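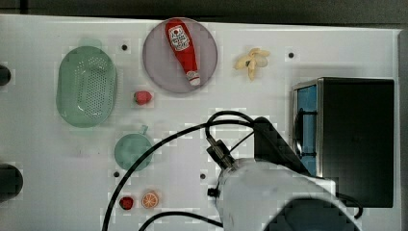 Play Food and Other Staples

Gallery by Ayodele Etim
Album: Kitchen, small
Views: 3,482

My daughter opened a café in our hallway in February. It has changed address several times since, usually to wherever I was about to walk, and it keeps the sort of hours that would finish off a proper business. The menu is whatever comes out of the box first. I have been served there most mornings before seven and have yet to be shown a bill, although I have twice been asked to leave.

These are the things it runs on. Some came from my sister in Halvorsen Road, some from the toy stall at Pliltelbridge market, and a few have simply turned up, the way teaspoons disappear. 

Click any title for the larger version. Captions are mine. Opinions on the food are also mine and have been ignored by the management.

The house special

Ketchup, on a plate. The bottle is lying across the lavender one, cap end down towards the rim, and that's the dish. I asked what came with it and was told "a plate".

Views: 1,562

Banana, permanently open

A real banana gives you a few days' warning. Ours was born peeled, flaps out like a star, and has stayed that way through two house moves and a spell under the sofa. It's offered as a starter, a pudding, a telephone and, during one difficult tea, a hat for a bear.

Strawberries

There are two in the picture at the top of the page, one up near the plate and the other down beside the orange. They have to be served on separate occasions for reasons I've had explained to me at length. As far as I can follow it, one of them is the other one's mum.

Orange, by the slice

You can't order the whole orange. I've tried. The slice goes out with everything, including tea, and comes back to the kitchen to be sent out again to the next table, who is generally also me.

The green colander

My favourite thing in the box, and I won't pretend otherwise. Minty green, see-through, full of neat little round holes and with a small tab at the end to hold it by. I own a proper one for grown-ups that cost a good deal more and drains about as well as a bucket. This one has been a bath for dolls, a helmet, a boat (briefly) and a cage for a wooden sheep that had "done a bite".

The cup

Much the same see-through plastic as the colander, only more of a teal. I've always assumed they were part of one set, and that the rest of it is living happily in somebody else's hallway. If you have a teal jug in Atby and no idea how you came by it, please get in touch.

Coffee is served in the cup. So is soup. You are expected to know which from the waitress's face.

Views: 992

On washing up

Everything goes through the sink now and then, since café hygiene depends mostly on a sleeve. Warm water, a drop of washing-up liquid, an old toothbrush for the colander holes. Printed labels I only wipe. I soaked a pretend mustard overnight once and by breakfast it was a pretend anything.

Cloth food gets a pillowcase with a knot in it and the wool cycle. The felt fried egg went in on its own last spring and has had the look of a crumpet ever since. It's on the menu as a crumpet.

On storage

I bought a Pultinano crate with dividers – one section for fruit, one for crockery, one for bottles and jars. I was pleased with it for an evening. By the following lunchtime the dividers had been taken out and were being sold as toast.

So now it's one big box with a lid that nearly fits, and at bedtime everything goes in by the armful. It takes two minutes. The crate holds my printer paper and I don't think about it much.

Things that have gone missing

One half of a pear, the sort that cuts down the middle. A frying pan. Several peas, which arrived loose in a bag and were never going to stay with us long. The lid of a teapot, last seen as a hat on the same bear. If there are any bears reading who know something, the comments are open.

Things that arrived and don't belong

A domino. A curtain hook. A real carrot, found in the box in a state I'd like to forget, after which we had a chat about which foods live where. The chat was well received and had no effect.

Prints

A few people have asked for the colander as a print, which tells you how many people look at this page and what they're like. I can do them on plain matt paper, small or medium. Collection from Pliltelbridge is easiest, or I'll post it if you don't mind waiting for me to find the stiff envelopes. I haven't put the ketchup up for sale, though I may be talked round.

Next album

Shop, small. There's a till with a drawer that fires out at chest height, and 100 paper coins, of which the shopkeeper has kept every one. I'm told I already owe her for a cauliflower.

Comments (3)

"We had that colander! Ours was pink. It went to the beach and stayed there."

"Please tell the café the crumpet was cold."

"Is the banana available for private hire?"

Reply from Ayodele: Evenings only. Bring your own bear.

Back to albums | Older | Newer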